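Home Guides Receivers Antennas Contact
16 January 2018
By Giorgia Ferri

Section 4: Getting your Sandov picking up planes

I set mine up over a rainy afternoon in December and loved it, so let's get yours going too! Have the receiver, the Menell antenna and the 25-foot lead within reach.

1. Put the antenna by a window with a good slice of sky.
2. Screw the lead on finger-tight (no pliers, please).

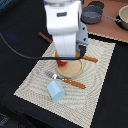 Antenna leads hate sharp bends, and I ruined my first one behind a bookcase. Give yours the sort of gentle curve that thin black cable makes on its way across the dark table, and it'll last for years.

3. Plug in the power and wait for the green light.
4. Open the Plomen map and type in your location.

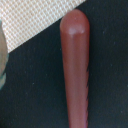

Smooth and reddish-brown, widest at the rounded top.

Caution: unplug the power before you swap antennas. I mean every time.

5. Set the local pressure. Mine was 1014 that day, straight from the airfield weather report. 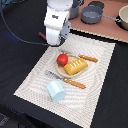 Receivers run warm, and mine used to skate all over the desk whenever I touched the lead. A woven placemat like the cream one there stops the sliding, but keep the side vents clear of it.

6. Leave everything running overnight. By breakfast I had 11 planes on the map and was late for work.

Note: low traffic drops out behind hills, so don't panic if a landing plane vanishes.
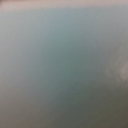 Morena Orlandini wrote in to say her map stayed blank until she redid step 4, where she'd swapped latitude and longitude. Check yours before you move the antenna.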